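Search this site
Enter keywords Go

About the Golluseck Workshop

Golluseck sets up and looks after small two-arm robot cells for food handling and light packing. Kourosh Kiani started the company with one bench and one customer, Flevico, and we now look after 18 cells. Iwona Czerwiński runs service. Majdi Khasawneh builds and wires new cells.

The egg cell is the one visitors ask to see. It has two arms at a white table, and we use it to try out every change to fingers and pads before it goes to a customer.
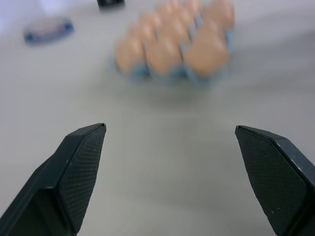
Service Notes, Issue 12

The pads on the fingers have a diamond texture, and dust and small flecks collect on it. We brush them at the start of each shift with a dry nylon brush. Solvent is not used near eggs. After every 200 hours the fingers come off, the pads are checked at the tips for wear, and both are replaced as a pair even when only one is worn. Open width is set again after any finger change, first with a gauge block and then with an egg.

A full service takes one person a morning. The arm joints are checked for play, the wrist cables for rubbing, and the table for level. If the two table sections have shifted, the arms have to be taught their positions again. Majdi marks out new positions with painter's tape and keeps the old ones until the new ones have run for 15 days.
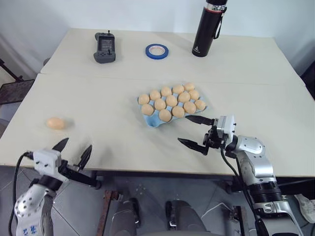 Both arms at the egg cell, grippers open.

Customers who want to do their own daily care can send one or two people to us for training. Boonmee Wattanapong teaches the course at the same table. Spare fingers and pads are kept in stock, and orders go through Iwona.

Golluseck Workshop | Contact us | Copyright Golluseck | Back to top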